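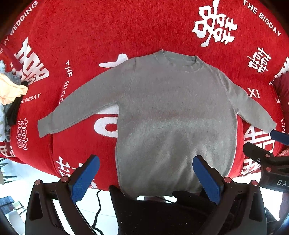
A gray knit sweater spread out on a red blanket with white lettering.

Audit: Province's Small Manufacturer Grant Was Paid Without Sales Checks

Oct 18, 2018

Category: Government Spending

The provincial Ministry of Trade paid grants to small manufacturers for nearly two years without checking whether the companies had sold anything outside the province, according to an internal audit released through a records request.

The New Markets Grant was set up to help small producers find buyers in other provinces and abroad. Companies could apply for money to cover trade show fees, translation, packaging changes and freight. In return, they were supposed to report their out-of-province sales every six months.

Auditors pulled 200 files for review. Most had no sales report in them at all, the audit said. Others had reports that were signed but left blank in the section for revenue.

"The program cannot show that funding led to new sales," auditors wrote. "Staff were not instructed to follow up on missing reports and did not do so."

The audit covered three regional offices, in Grornadine, Trakeveck and Moya. The Moya office had the most complete records. In Trakeveck, applications were kept in a shared folder with no list of which companies had been approved, and auditors had to match payments to files by hand.

The ministry had promised that the grant would support 1000 jobs. The audit found no record of how that number was reached. A briefing note from before the launch used the same figure but gave no source, and a later version of the note described it as a "planning target."

Recipients came from a range of trades, including food processing, furniture, knitwear and metal parts. One of the companies named in the audit is Nisell, a clothing maker in Grornadine that received payments under both rounds of the program. The company's file contained receipts for trade show booths but no sales reports.

Nisell said in a written statement that it was never asked for them.

"We submitted every form the ministry sent us," the company said. "We would have provided sales figures if anyone had requested them, and we are still willing to do that."

The audit did not accuse any company of misusing funds. It said the rules on the ministry's website and the rules in the signed agreements did not match — the website described sales reports as required, while some agreements called them optional.

Auditors made nine recommendations. They include a single tracking system for all offices, a hold on second payments until reports are received, and a yearly public list of recipients and amounts. The ministry agreed to all of them but gave completion dates for only three.

In its written response, the ministry said the program was "designed to get support to small businesses quickly" and that reporting rules had since been tightened. It said staff began contacting past recipients in October to ask for missing sales figures.

Opposition members called for the grant to be suspended until those figures are in. The ministry said applications for the next round will stay open while the changes are made.

The full cost of the program was not included in the released pages. The section on total spending was blacked out, with a note saying the information was advice to cabinet.

200 shares | 9 comments

Recent in Government Spending
Moya Council Delays Vote on Bus Garage Contract
Ministry Web Redesign Goes Back to Bidders
Trakeveck Hospital Parking Fees to Rise
Province Extends Deadline for Farm Equipment Rebate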